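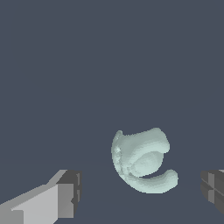

Notes for the talk, 10th April. Speak slowly. Daniyal changes the slides.

Start. Good afternoon, I am Samina Soomro from the Fledwood group. Today I will speak about how we collect grasping examples for Rokoseck, our learning system, and mainly about what we throw away.

Say first: all of it is made in simulation. We have no real arm in this part of the work. Ask who in the room has collected data by hand. Wait for the hands.

The numbers. Since December we recorded 3645 attempts. After checking we kept 3012. Leave this slide up a little, people like to write it down.

What is one example? Two camera views, the joint positions, the opening of the fingers, and a label at the end. One view is close to the fingers and one shows the arm from farther away. The close view is good for the shape of the object. It does not tell you much about what the elbow is doing.

Why strange shapes. With boxes and cylinders the learner finds one answer very quickly and uses it everywhere. A curled object with an open side has good places and bad places to hold it. We want both in the set. 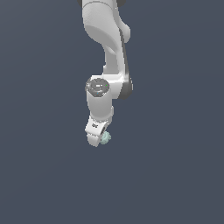 Background. We keep it plain in the first stage, one color, no table. Somebody will ask if this is too easy. Answer: yes, it is easy, and we wanted to see the errors of grasping before the errors of seeing. The second stage is called Wunderlich and there the background changes for every attempt. Do not promise a date for it.

Labels. Here I go slower. An attempt is "good" if the object stays in the fingers through the lift and the small shake after it. In the old rule we did not have the shake, and 900 attempts had to be labeled again. Daniyal did most of this, thank him by name.

Failed attempts. We keep them if the failure is of the grasp. We remove them if the simulator made the failure, for example when the object goes inside the finger. Show the short clip if there is time. If not, skip to Flarnilwood.

Flarnilwood is the tool for checking. Demo only if the network works.

Questions I expect: real robot, softer objects, license of the meshes (ask Daniyal)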